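Week 5 notes: choosing a grasp when things are lying right next to each other

Right, on to the cutlery task! Last week we got as far as a clean mask for every object on the table, and a few of you asked (fair question) why the planner still needs any help after that. If we know where the chopstick is, surely we can just go and pick it up? Well, sort of. Knowing where a thing is and knowing where your fingers will fit are two separate jobs, and this week is all about the second one.

We're using the Trovunby recordings again, all 2,954 of them, and I'd like you to open a handful and just look before you write any code. I mean it. Ognjen Vlachou skipped that step when he built our first grasp scorer and spent most of December chasing a bug that was really a fork handle.
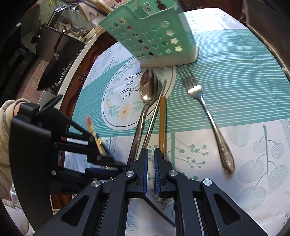
*Fig. 1. Wooden chopstick between the open finger pads, with a metal chopstick and a spoon close by on the left.*

Look at the left pad. It has to go down on the side where the neighbours are, so the room on that side is what decides whether the grasp is any good. The scorer we wrote in Vinau last week only measures how well the jaws line up with the long axis of the object, so it'd be perfectly happy to put a pad on top of the metal chopstick. Oops.

So we add a clearance term. For each candidate grasp:

1. Draw the footprint of both pads at the height where they'll close.
2. Grow each footprint by 5 mm.
3. Check the grown footprints against every mask except the target's.
4. Knock the score down by the overlap (don't throw the grasp away yet, we'll want it for the pushing exercise).

Two things to watch for. Shiny metal makes the depth map go patchy, so use the colour mask for the spoon and fork and take their height from the table plane. And printed cloths are a pain! The leaves and the lettering on this one have strong edges, and the old Halilović segmenter loves to call a printed stem an object. If your scorer avoids a bit of table for no clear reason, plot the masks first.

For the practical, sample up to 30 candidates per object, run them with and without the clearance term, and bring me the 9 cases where the ranking changes most. Plots please, not tables. Tolley has the starter code in the `grasp_clearance` folder, and the pad dimensions are in the config file, so don't type them in by hand.

Drop-in is Wednesday as usual. Bring your weird ones.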